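Running the Block Grasp Demo at an Open Day

Start the simulator 20 minutes before the doors open and load the Corker scene. Set the display to the wrist view, so visitors see the fingers up close. Run the grasp twice with no audience and check that the log shows no joint faults.

Lower the gripper over the yellow block and stop when one finger is on each side of its end. Close at 24 percent speed.
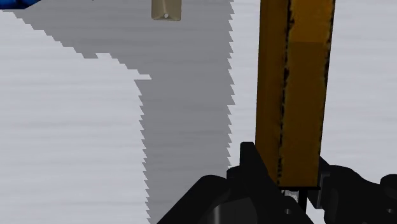
By the Flotbridge demo desk
Filed under: Open days, Simulation
Updated in January

Hold the closed position for three seconds before any lift. Stepped shadow edges are a render setting and do not affect contact. To smooth them, raise the shadow map by 2 levels in the Nijs panel, then reload. At Lalmont we left it at the default to keep the frame rate up.

Reset the scene between groups.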